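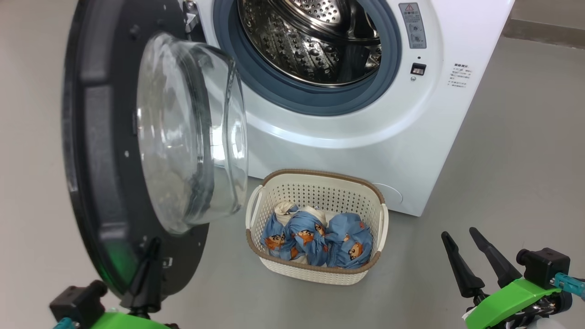 Community Help > Home Robots > Kits and Add-ons > Laundry

Is the Plovel laundry kit worth it for a front loader?
Posted by Nimal Bhuiyan, Tuesday, January 23, 2018

Hello all, and sorry in advance for the long post. My wife and I look after her mother, which means a lot of washing, and I've been going back and forth over the Plovel two-arm kit from Sudwood. The price I was quoted is $3,659 with the base, the grippers and the laundry software, and setup is extra. The salesman was very nice but he kept showing me towels, and we hardly wash towels! It's mostly pajamas and kids' shirts, all balled up in the basket the way kids leave them.

Our washer is a front loader with a door that swings to the left, and the basket sits on the floor right in front of it. Can the Plovel cope with that, or do I have to move everything around? And does it really push the clothes into the drum, or do they end up hanging over the rubber? I'd love to hear from anyone who has lived with one for a while.

sudsy_in_september
Hi Nimal, and welcome! We've had ours for 5 months and I'm fond of it, so take that into account. A left-swinging door is fine, you just tell it which side the hinge is on during setup. Mine did bump the door glass a few times in the first week until I went back and did the door step over again, slowly, with the door opened as wide as it would go.

Balled-up clothes are easier for it than flat ones, believe it or not. The fingers are narrow and they like something to pinch. Ours takes 12 minutes to load a basket of shirts, so you won't be in a hurry, but I put the kettle on and let it get on with things. Now and then a sleeve does stay on the gasket. I always look before I shut the door, and I'd tell you to do the same. Get a basket with stiff sides if you can (our old floppy one folded up every time an arm leaned on it).

Do ask Sudwood about the Liyanage finger pads. They cost extra and they helped a lot with thin cotton.

plekholm_pete
too much money imo. wait for the next one

Marge by the dryer
I'd add one thing to the nice long answer up there: try it before you buy. The Sudwood store in Plekholm let me bring in my own basket of wash, and they ran it 3 times while I sat and watched. It did well with pajamas and badly with a fitted sheet. I went home and thought it over, and I'm still thinking, to tell you the truth. Ask what setup costs, too, and get it in writing.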